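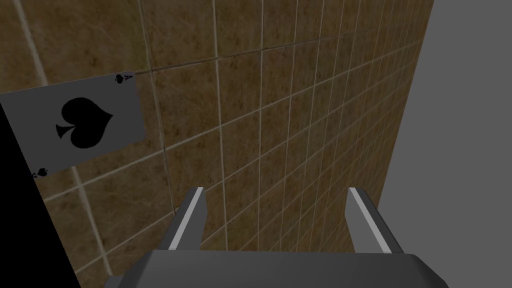
The first hand of the night is always the loudest, according to Pao-chu Wu, and the Stonddale Card Club plans to keep it that way when its winter season opens in November.

The club will run every Wednesday at 7 p.m. in the upstairs hall at Clitimden, with eight tables set aside for spades, hearts and gin rummy. Two of them are reserved for people who have never played a trick-taking game in their lives. Come alone and you'll be given a partner -- come with a partner and you may well be split up by the second round, which is half the fun!

New this season is the Plirnero Ladder, a friendly spades contest that runs for 20 weeks. Pairs move up or down one rung after each match, so a bad night costs very little and a good one gives you something to talk about on the way home. Games are played to 500 points with standard bidding. Nil bids are allowed, blind nil is not, and the club's old house rule on sandbags (ten overtricks and you lose 100) stays in place after a lively vote in the spring.

Players who learned the game at a kitchen table often arrive with rules of their own. Jokers high, deuce of diamonds high, no leading spades until they're broken, first hand bids itself -- Stonddale has heard them all. A one-page sheet of club rules will be on every table, and the last half hour of each night is left open for anyone who wants to play it their family's way.

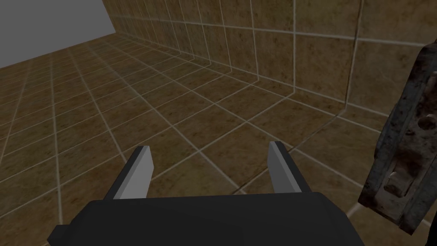 It took Sze-wing Man three seasons to stop trumping a partner's winning trick, and she would like beginners to know that they will be forgiven much faster than they expect.

Beginner lessons start at 6:15 p.m., before regular play. Manaia Halliday will teach the first month, covering how to count a hand, when to bid low and what to do when you're stuck with the king and no cover. Kwok-wai Tseng takes over after that with a short course on defense, including how to set a nil without giving away your own bid. Lessons are free with the evening's entry.

Entry is $8 a night, with coffee and tea included. Under-16s play free with an adult. There is an elevator from the side door, and large-print decks are available at the front desk.

Ladder places are limited to pairs who sign up by the second week. Names can be left with Yi-chun Pan at the Clitimden front desk during opening hours.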